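19 Jul 2021
Alliance statements coding, Momville room

Picked up from the notes in February. The corpus stands at 468 items after I took out the duplicates. Most of the duplicates were the same ministerial interview carried by several outlets, sometimes in a second-hand translation. I kept the version closest to the original language and noted the others in the source column, so we can still see how far each one traveled.

Sutrisno Tuhumury and I both coded the same 40 items this morning without talking to each other. We disagreed on 22, which is too many. Went through all of them after lunch. Nearly all of the trouble is in two codes:

"Ally" vs. "partner." The codebook says to code the word used. Fine in English. In the translated items the word is whatever the translator picked, and the Manetti set uses "partner" almost everywhere, even where the original has a word that we would both read as "ally." Sutrisno coded from the original where he could read it. I coded from the English. Neither of us was wrong by the codebook.

"Evidence offered." This is meant to catch cases where a minister says a country matters and then points to something to show it: a meeting, a visit, a troop figure, a vote. I was counting any mention of a meeting. Sutrisno only counted it when the speaker tied it to the claim. His reading is better and I have changed the wording in the codebook to match. My codes on that variable will have to be redone from the start.

One more that came up: statements made by a spokesperson on behalf of a minister. I had them under the minister. We agreed to give them their own speaker type and keep the minister in a separate column. There were fewer than I expected in the first batch but the Barros items are full of them.

The Grurcombe archive files finally opened. The problem was the character encoding and it had been breaking every name with an accent or a dotted letter, so the name matching was dropping those people without an error. I reran the match with the fixed files and the missing speakers came back. Anything we said before today about how often the smaller delegations appear should be thrown out. I put a line at the top of the old summary saying so.

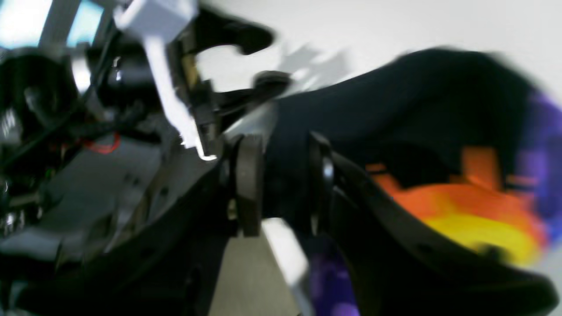
Also checked the date field. It holds the date of publication, and for interviews that can be several days after the conversation took place. That matters around summits, where a statement made before the meeting gets coded as a reaction to it. I added a second field for the date of the interview where the text gives one. Where it doesn't, leave it blank. Do not fill it in from the publication date. I did that on a few rows before I thought about it and have cleared them again.

Length cutoff: we had been dropping anything under 200 words. Sutrisno thinks this loses the short readouts that ministries put out after phone calls, and those are often the only record of the call. I looked at a handful of the dropped ones. Half of them were just a list of who attended. The others had a sentence or two we would want. Leaving the cutoff alone for this round, but the dropped items are now kept in their own folder so we can go back to them.

Machine translations: still not decided. Some items in the corpus were clearly run through software and then reposted, and you get country names in lower case and odd phrases like "assembly" for "meeting." A keyword search for "meeting" misses these. For now I have marked them with M in the quality column and left them in. If the original can be found, replace. If it can't, I would rather not quote from them in anything we publish, but the count can stand.

Small things:
Column headers renamed, speaker_role is now speaker_type. Old scripts will fail until that is changed.
Two rows had the speaker and the host country swapped. Fixed.
The backup copy is on the shared drive under the Momville folder, read only.
Codebook pages on tone are unchanged. We did not get to them.

Next: I redo "evidence offered" on my share. Sutrisno goes through the Manetti set and marks where he has access to the original. Then we draw a fresh set, the same size as this morning's, and code it blind again. If agreement is still poor on "ally" and "partner," I think we merge the two and keep the exact word as a text field.

Ask whether the Barros people have the transcripts or only the press versions.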